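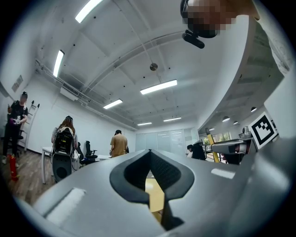
*Ceiling lights and ductwork, office side.*

**Ticket 3645: Softball bracket page shows wrong final score**

Status: closed
Opened by: Consuelo Ponce, Parri tournament desk
Assigned to: Ilari Saarela
Date: April 2024

**Problem**

The semifinal between Rostora and Jarano went to extra innings and finished after midnight. The scorebook has Rostora winning 4-3 in 11. The public bracket still shows 3-3, "in progress," and the championship slot is blank. Coaches are calling the desk for their start time.

**Log**

- Cleared the page cache. No change.
- Checked the scoring tablet. All plays were entered, including the walk-off single, and the game was marked final.
- Checked the Nodia feed. It stopped pulling the game at midnight — the job only asks for games with today's date.
- Changed the job to look back 2 days and ran it by hand. Score came through as 4-3 and Rostora moved to the final.
- Consuelo compared the box score with the paper book. Pitch count for the Jarano starter was off by 2, fixed on the tablet.
- Resent the bracket email to the 250 subscribers.

**Still open**

Suspended games keep their original date and could hit the same problem if they resume later in the week. Separate ticket to follow, needed before the June summer league.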